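Unplug it first. Then write it down

Rules for robots that take old computers apart, and why the dull ones matter most

Start with the cord. Every set of house rules I was shown for this piece starts with the cord. Power lead out, wait, press the button on the front, then let the arm anywhere near it. Sounds obvious. It went in after somebody forgot.

Floseck strips retired office PCs. Drives out, memory out, boards in one crate, steel in another. For years it was all done by hand with a screwdriver and a radio on. Now there are 2 benches with arms on them, and a ring binder that gets fatter every month.

The binder is what I came for. Big industrial robots have had proper safety standards for ages, and there is guidance for arms that share space with people. Fine. Read it, follow it. But none of it tells you what to do about a plastic latch that has gone brittle in a cupboard. That part you write yourself.

So, the house rules, in no great order.

One job per grip. The fingers take hold of one part, move it, let go. No using the gripper as a lever on something else while it's closed. People do this by hand without thinking and then they teach the arm to do it, and that is how rails snap.

Release the latch before you pull. If the pull gets stiff, stop. The limit at Floseck is 40 newtons for anything plastic and 60 for metal trays, set in software and locked. A supervisor can change it. An operator can't. There was an argumnet about that, which went on through most of March.

Cables are the real headache. They sag, they loop, they sit exactly where you want to put a finger. The rule says look for a clear path in and a clear path out, and if a lead crosses either one, move it by hand with the arm stopped. Not paused. Stopped. The binder has that in capitals. 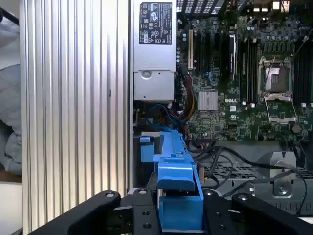

Charoen Mahawong thinks the limits are too timid and told me so twice. A person feels a clip give and eases off, he said, so let the arm do the same and judge each pull on its own, because a fixed number only teaches operators to go and fetch a screwdriver whenever the bench stops. He'd keep a ceiling for emergencies and throw out the rest.

He has a point. I watched a bench stop on the same sort of clip over and over, and each time a hand went in to finish the job. Hands going in is the very thing the rules are meant to cut down. Trelleter, another stripping outfit, went the other way and let the limit drift by model of computer. Faster, they say. They also have a longer list of broken parts, which they were decent enough to show me.

Sleeves. Nobody likes this one. Anything loose gets rolled up or tucked in, lanyards off, and you stand back behind the line while the arm moves. The line is yellow tape. The tape wears out and has to be redone, and redoing it is a line on the monthly sheet with a box to sign.

Power supplies stay shut. Always. They can hold a charge well after the lead is out and there's nothing inside worth the risk. Whole unit comes out, whole unit goes in the crate. Same for any board with a bulging capacitor on it, those go to a person.

Then the sockets. An open processor socket is full of fine contacts and a fingertip of any kind will flatten them, so if the board is going for resale, the plate is closed or a cover goes on before the next step. If it's scrap, skip it. The sheet has to say which. Half the rows in the Sýkora audit had that column blank.

Ah yes, Sýkora. Small firm, does inspections. Their checklist runs to 77 points and has become a sort of unofficial standard in the trade, mostly for want of anything else. I read all of it on a train. Maybe a third is about the robot. The rest is lighting, floor space, who holds the key, where the stop button is and whether you can hit it with your weaker hand. That last one is good. Go and try it.

Records next. Motedix sells the logging software and it keeps every stop, every override, with a reason typed in. The reasons are the weak spot. "Stuck" is not a reason. Neither is "again". Floseck now wants the part, the place and what was done about it, and reviews take around two minutes a bench at the end of the shift, with the operater who was on it standing there.

Should it all be law? The people I asked were split. A written national rule would help the small shops who are guessing. It would also be out of date by the time the ink dried, what with every maker fixing drives in a different way. For now the binder it is. New page went in on 19/03/2019, on tired fingertips: check the tips at the start of each shift, change them in pairs, initial the card.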